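The timestamps were lying again

I spent most of Tuesday convinced that our pose tracker had forgotten how rooms work. The replay tool showed the gripper sailing along nicely, then hopping sideways through the mattress, then carrying on as if this were a normal thing for an object to do. Zuleica Prado, who wrote the tracker, took the news calmly and asked whether I'd checked the clocks. I said of course I'd checked the clocks. I had not checked the clocks.

The job is folding jackets, or at least learning what people's hands do on the way to a folded jacket. Brustix is our replay and labelling tool, and it lines up the camera stream with the inertial readings before anything gets near training.
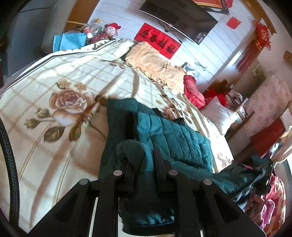

Quilted fabric is a pain for the depth model, too, with all those shadowed channels, so I blamed that next. Then the flowery bedspread, on the theory that one rose looks much like another to a feature matcher. It was a lovely theory and I wrote two paragraphs about it in the bug tracker, which I have now quietly edited.

The offset was 57 milliseconds. Somebody (me, in February) had changed the sync step to use the time a frame was written to disk instead of the time it was captured. On a slow sweep you'd never notice. Turn the wrist quickly and the tracker gets two different stories about where it is, and picks a spot between them. 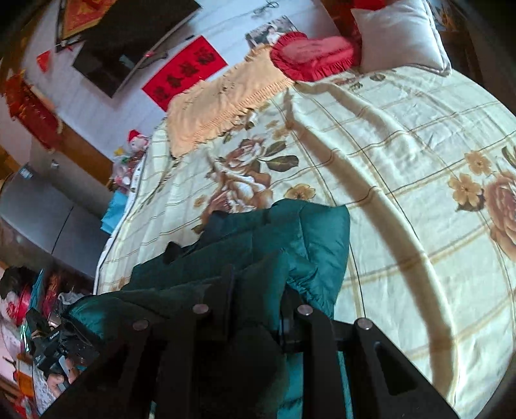 Putting the capture time back was a one-line change. Re-running the 400 clips was an overnight job, and 115 of them still get flagged, mostly where the hand goes in close and the fabric fills the view. Halina Krawczyk wants those thrown out. I'd like to keep them and mask the bad stretches, as the close bits are the ones the policy is worst at. We're arguing about it again after lunch.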